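Skornley Home Forum > Kitchens > Worktops and surfaces

Thread: Oil or no oil on a wooden board that lives on a marble worktop?

carrilho_kitchen wrote:

Good evening to all. English is my second language, so please excuse me if I use a wrong word. We have a white worktop with grey veins and I keep a wooden cutting board on it all the time, also at night. The board has a groove around the edge for the juice. Since August I oil it every 2 weeks with the Zorinness board oil. Now I am afraid that the oil goes through the wood and into the stone. My sister-in-law says I must stop with the oil completely. My neighbour says I must oil more. Who is right?

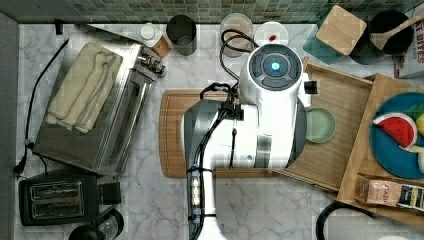
The board on the worktop, with the tiles behind.

pelletstove wrote:

Your neighbour. A dry board drinks up everything, onion juice included. Oil it well, leave it standing on its edge overnight, wipe off what is left in the morning. The mistake is putting it back flat too early.

m_in_flesten wrote:

I disagree with pelletstove about the amount. Every 2 weeks is far too much for a board that is used normally. I do mine 4 times a year and it is 17 years old. The stone is the thing to worry about. Marble takes oil very easily and the dark spot does not come out with washing up liquid. Is yours sealed?

carrilho_kitchen wrote:

Thank you both. I do not know if it is sealed. The flat was finished when we came and the papers say only "worktop, white". I tried the test with the drop of water. After ten minutes there was no dark mark, but I tried only in one corner.

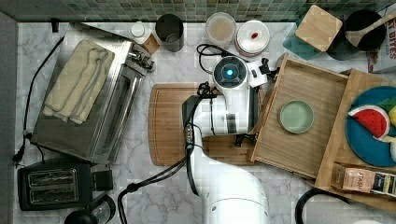
I should also say that I cut mostly bread and vegetables, and meat I cut on a plastic board which I keep in the cupboard. So the wooden one is not washed very hard, only with a damp cloth. Maybe for this reason it never looked dry to me, and I oiled it only because the bottle says so.

pelletstove wrote:

The bottle wants you to buy another bottle.

m_in_flesten wrote:

On this we agree! Try the water test in the middle of the worktop too, where you work the most, because the sealer is worn away there first. And are you sure it is marble? Many of these white tops are quartz with a printed vein, and then you can stop worrying about the oil.

tall_gwladys wrote:

May I disagree with everybody a little. I sold worktops for Flesten for some years and the oil was hardly ever the problem. It was water which stayed under the board. People wipe around it and never lift it. Put four small cork feet under it and let the air pass. The feet cost less than the oil.

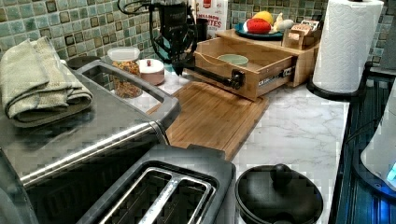
Last edited by tall_gwladys on 9 March 2021. Reason: spelling

Also keep the board away from the side of any small oven. One customer had hers pushed against the oven door every day and after one winter it was bent like a roof tile. She blamed the stone, then us, then the man who fitted it.

pelletstove wrote:

Cork feet slide. I had them and nearly lost a thumb with a loaf of rye. A damp cloth under the board while you cut, and after that stand it up against the wall. Free of charge.

tall_gwladys wrote:

Then they were the hard shiny ones. The soft ones do not slide. But yes, standing it up is the best, if a person will really do it every evening. Most will not.

carrilho_kitchen wrote:

I will not, I know myself – the board is heavy and I am lazy after dinner. So I will try the soft cork feet. I did the water test also in the middle now and there I see a very light mark which went away after half an hour. I think this means the sealer is a bit tired?

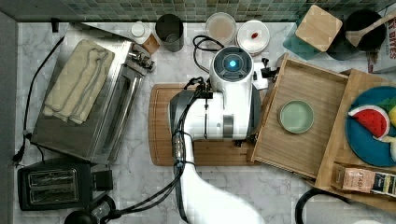 Same corner again, board and towel.

m_in_flesten wrote:

Yes, I would seal it again. A small tin is enough, I have one of 200 ml and it is still half full. Clean the top well, leave it to dry until the next day, then put the sealer on thinly and wipe it off when the tin says. Do not put the board back the same evening.

pelletstove wrote:

And go easy on the oil for a while. I still say a dry board is a bad board, but I take back "your neighbour".

carrilho_kitchen wrote:

I will tell my sister-in-law that she was half right. Does anybody know if the Skornley sealer smells strongly? We have a kitchen without a window.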